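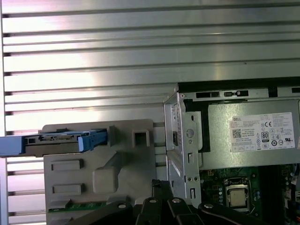 Open case with the blue drive tray and the DELL power supply in place.

Blue drive tray and beige bracket: correct order of removal?

Category: Desktop hardware
Posted December 2025

I am responsible for the computer equipment at the Cidwood reading rooms, where we are retiring a number of desktop machines of the same pattern. Our policy requires that the drive be taken out of each machine and recorded before the case leaves the building. The remainder goes to Arerberg for recycling.

On the first machine I have opened the case and reached the stage shown. The drive tray is light blue plastic with a latch handle at its right end, and it lies over a large beige-grey plastic bracket. Part of a green circuit board can be seen along the bottom of the bracket. The power supply is on the right, inside the metal chassis.

I should be grateful for advice on the following. Must the power supply be removed before the tray will come out? Is the beige-grey bracket to be lifted away with the tray, or does it remain in the case? I have no service manual and do not wish to force any of the plastic parts, as the cases may be offered to a local school if Arerberg agrees.

Amrit MacLeod

3 answers

Answer from Flakatberg Desk (accepted)

The power supply should not be disturbed for this task. Kindly proceed as follows.

Shut the machine down, disconnect the mains lead and press the power button once. Touch bare metal on the chassis before handling any part.

Look for cables running to the drive and detach them by the connector. Do not pull on the wires.

Try the blue latch handle with light finger pressure. Trays of this general kind are released by the latch and then slide or lift clear. If the tray resists, stop and check for a second cable or a retaining screw.

Treat the bracket as a separate part and leave it where it is until the tray is out. It may well prove unnecessary to move it. Should you need to, examine its edges for clips first, and keep tools away from the circuit board beneath.

The label on the power supply identifies that unit only. For the correct manual you will require the model name or service number of the computer itself, normally printed on the outside of the case. Please quote it here if the above does not suffice.

Answer from Rocha

We cleared 19 desktops in July and the trays gave no difficulty. The brackets were another matter and we broke 4 clips. Label each drive as soon as it comes out. We did not, and the asset list had to be done again.

Answer from a guest

Is it not simpler to send the whole machine away and ask for a certificate?

Comment from Amrit MacLeod

I thank all who replied. Our policy does not permit the drives to leave with the cases, so the last suggestion cannot be adopted. I shall follow the first answer and add the model name once I have access to the store again.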